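Come and help us look after Dunleavy's old things

Hi! I'm Magdalini Konstantinidis and I run the community documentation project at Venia, a small heritage group working in and near the old mill quarter in Dunleavy. I'm looking for 6 people to join our spring cataloging round, and I'd love it if one of them was you.

A little background. When the Otden parish museum closed its doors, its collection came to us in 136 boxes, with a card index that stops partway through the letter M. There are weaving tools, prayer books, shop ledgers, wedding photos, a huge amount of school paperwork and some really beautiful embroidered vests. A lot of it has never been written down anywhere. If there were a flood or a break-in tomorrow, we couldn't even tell the police what was missing - and that keeps me up at night.

So we're making a proper inventory, one object at a time. You'd unpack, measure, photograph, write a short plain description, give the thing its number and pack it up again. I'll teach you all of it. We use the Sustia record sheet, a two-page form that looks scary for the first hour and then gets pretty friendly.

What I'm asking for

Four weeks, two sessions a week, three hours each. Mornings or afternoons, you pick, but please stick with your choice once the schedule is up. The first session is training, so you can't skip that one (sorry!).

You don't need a degree or any museum experience. Neat handwriting helps a lot. So does reading old cursive, and if you grew up around looms or know your stitches I will be very, very happy to hear from you. You should be 18 or over and OK with sitting for a while. Boxes can be heavy, so tell me if lifting is a problem and I'll pair you with somebody.

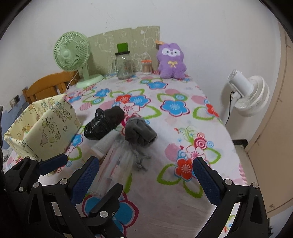
What you get

There's a stipend of 300 euros for the full round, paid at the end, plus bus fare from Otden if you keep your tickets. Lunch is on us on training day. You'll also get a signed letter saying what you did and how many hours you put in, which past participants have used for college and job applications. Your name goes in the finished catalog too, unless you'd prefer it didn't.

The oldest dated piece I've come across so far is a ledger from 1740, and whoever ends up with that box gets to work on it with me. I'm a bit jealous already.

How to apply

Send me a short email, half a page is plenty. Tell me who you are, which sessions suit you and what kind of object you'd most like to work on. No résumé needed, though I'll read it if you attach one. Write "spring round" in the subject line so it doesn't get lost in my inbox.

I'm taking applications through the end of April 2023 and I answer everybody, usually within a few days. If you're not sure whether this is for you, write anyway and we can talk on the phone - I'm always glad to chat about it.

Magdalini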